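Square aluminum frames find a new life at the Willow workshop in Masel

If you have been to the Willow workshop on Mikuš Street any time since March, you will probably have been handed a small hex key before you had your coat off. The members there have taken up frame building in a big way, and by that I mean the plain, square, silver kind, made out of lengths of grooved aluminum that you cut, bolt together at the corners, and then take apart again the next month when you think of something better to do with them.

It started with the weavers. Parveen Dogar has been running the tapestry evenings at Willow for longer than most of us have known where the building is, and she had grown tired of stretcher frames that went out of true every time the heating came on. She asked whether somebody could make her one that would stay square. Krum Grgić, who was at the next bench looking for a lid to something, told her to leave it with him, and he came back the following week with four rails and a paper bag of brackets.

"I thought he would bring me one and that would be the end of it," Parveen told me, laughing. "Then everybody in the group wanted to borrow it, and I never got it home!"
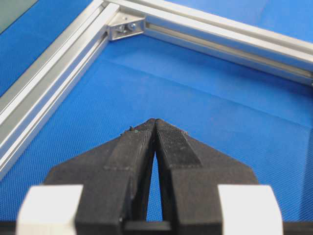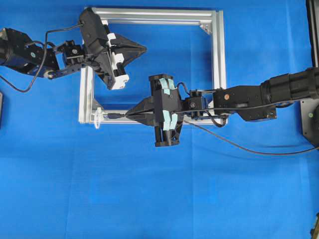 Eleni Shehu
Masel

The frames are simple enough to look at. Four rails of silver aluminum make an open square, and each rail has channels running down its length, so a nut can slide along inside and be tightened wherever you want it. Little corner brackets go on the inside of the square. The members lay their work out on a big bright blue cloth, which has been folded and unfolded often enough to have picked up a good set of creases, and which Parveen says nobody is to iron on her account. Silver shows up nicely against it, and so do dropped screws, as long as they are not blue.

I sat in on one of the evening sessions, meaning to stay for half an hour, and I was still there when the lights in the hallway went off. Krum likes people to begin with the corners. He has them set two rails together on the cloth, put the bracket in finger tight, and leave it that way until all the sides are in place. Then they measure from corner to corner both ways, nudge whichever rail is sulking, and measure again. Only after that do the bolts get a proper turn. A few people (I was one of them) tightened everything up at the first corner and had to go back to the beginning, and he was very nice about it, although he did hum.

What struck me was how many different ideas were going around for what is, after all, four sticks and some hardware. Parveen's weavers want theirs for warping small tapestries, with a row of pegs held in the channels. Mateja Tomić is building one to dry herbs on, with netting pulled tight across the opening, and she has plans for a stack of them on legs. A father and daughter at the far end were making a stand for a seed tray and arguing in the friendliest way over whether it needed a handle. Snežana Atanasov, who restores old printed scarves, uses hers as a border to keep the fabric flat while she works on it, and she told me she had spent years doing the same job with cookbooks.

"You want the weight spread all the way around," Snežana said. "Cookbooks are fine, but they have opinions about where they'd like to sit, and then you need one of them for dinner."

The workshop's members voted in the winter to set aside $3000 for materials, and that has gone mostly on 500 feet of aluminum profile, bought as long bars from Bitano, the metal merchant out past the rail yard. The rest went on brackets, bolts, sliding nuts and a decent saw blade. Bars are cut at Willow in the mornings, when there are fewer people around to mind the noise, and the cut ends are filed down before anybody is allowed to carry them off. The offcuts live in a bin by the door, and anything shorter than your hand is free to take.

One thing I had not thought about until it was explained to me is how well the pieces go from one job to the next. A wooden frame that turns out too small is a wooden frame that is too small, and you put it in the shed and feel bad about it. With these, Mateja undid hers twice during the evening I was there, first to swap in longer sides and then to put the short ones back after all, and at the end of it she had the same four corners and only a little less patience. Members are encouraged to return profile they have finished with, and there is a rack for it sorted by length, with a strip of masking tape on each shelf.

The frames can be borrowed too. Willow keeps a lending shelf, which began with pasta machines and a carpet cleaner and has grown into something rather splendid, and the frames went onto it this spring. The shelf has recorded 619 loans so far this year across everything it carries. Krum was careful to tell me that the carpet cleaner is still well in the lead, but that the square frames are catching up faster than anyone expected, and that they come back cleaner.

If you would like to borrow one, you will need to be signed up as a Masel library user, or come along with someone who is. Loans are for three weeks and can be renewed once. The frames are lent with their brackets fitted and with a hex key of the right size tied on with string, and Krum would dearly love to see the string again as well as the key. Please don't paint them. Somebody did, with the best of intentions and a lovely shade of green, and the paint got down into the channels, where it has defeated every brush in the building.

For those who would sooner make their own, the frame evenings start at half past six and there is no need to bring anything except a pair of glasses if you use them for close work. Beginners are paired up with someone who has built at least one before. Children can come with an adult, and the younger ones have turned out to be very quick at feeding the nuts into the channels, having the fingers for it. Tea is provided. Cake depends entirely on who is there, and I can only say that I was lucky.

There has been some talk of a larger project for the fall. Parveen would like to join a number of squares edge to edge and hang a community weaving on them, with each one worked by a different household, and she has been going around with a notebook asking who might take a square. The entrance wall of the Mikuš Street building has been suggested as the place for it, although the notice board would have to move, and there are people who feel strongly about the notice board. Snežana has offered to help with fixing the finished pieces so that they can be taken down and washed. The members will talk it over at their next meeting, and visitors are welcome to sit in.

In the meantime, Willow is looking for a few odds and ends. Spare hex keys are always wanted, as are flat files in reasonable condition, cotton warp thread in any color, and a second large plain cloth to work on, so that two groups can be laid out at the same time. Donations can be left with whoever is at the front desk, or you can ring 3589 on the town exchange after four in the afternoon and ask for Mateja, who says to let it ring for a while, as the phone is at one end of the room and she is usually at the other.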